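Rastine to Automate Returns Sorting at Frade Site, Keeps All 43 Jobs

Staff on the returns floor are recording the sorting work with hand-held grippers ahead of a May start 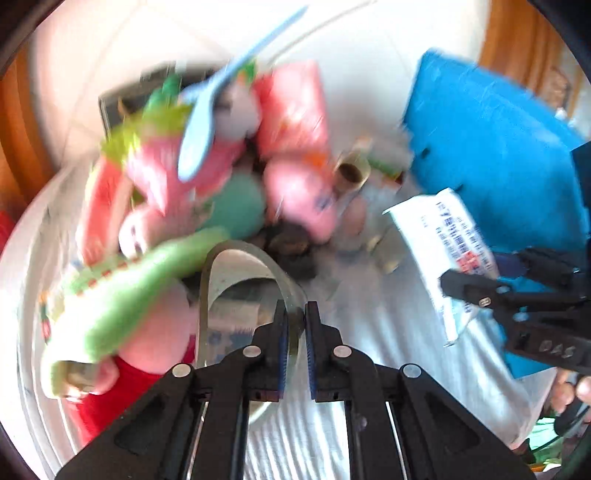
Will anyone at Frade lose their job when the robot arms start work?

None of the 43 people on the returns floor will be let go. Rastine has put this in writing to every employee there, and the agreement covers both shifts. Hours and base pay stay as they are. What changes is the work itself: the arms will take over the first sort, and the people who do it now will move to checking, repair and training the system.

FRADE, May. Rastine, which handles returned toys, stationery and household goods for online stores, today announced that it will install two sorting lines with robot arms at its Frade site. The lines are supplied by Buvis. The first goes into service this month and the second will follow once the first has run a full season.

Returned goods reach Frade mixed together. A single tote may hold soft toys, packets, folders and kitchen items from several orders. At present each item is picked up by hand, identified and placed in the right bin. On a busy day a sorter handles 1000 items, most of them while standing and reaching across a table.

"Wrists and shoulders are where our people get hurt," said Glória Abreu, site manager at Frade. "We have rotated tasks and changed the table height, and that helped some. The reaching is still there. We want it off the job."

To teach the arms how to handle mixed goods, Buvis asked the sorters to do their normal work with hand-held grippers. The way a person approaches a packet or a plush toy is recorded and used to train the arms. Sorters have completed 1318 recorded sessions so far. The sessions take place during paid hours, and nobody is required to take part.

Citlali Palacios has worked on the returns floor for six years and was among the first to try the grippers.

"It felt slow at first. With your hand you don't think about how to lift a thin packet," she said. "After a week I had my own way of doing it, and then they asked me to show the others."

Palacios is now one of five floor trainers, a new position that carries a higher hourly rate. Trainers decide which items go into the sessions and review picks that the arms get wrong. All five positions were filled from inside the site.

Talha Warraich, who leads the project for Buvis, said the arms will not be given every kind of item. Glass, leaking containers and anything with a blade will continue to go to a person, and each line has a stop cord that any worker can pull without asking a supervisor.

Recordings are used for training the sorting system only. Under the agreement with employees, they may not be used to measure the speed of individual workers or in any disciplinary matter. Employee representative Teemu Saarinen took part in the talks and will review the use of the recordings every three months.

"Our members asked two things, whether they would keep their jobs and who would see the recordings," Saarinen said. "We have both answers on paper. We will be checking."

Rastine will report injury figures and overtime hours to staff after the first six months. A decision on its Rerton site will wait until then.

Media contact: Sérgio Patrício, Rastine press office, extension 895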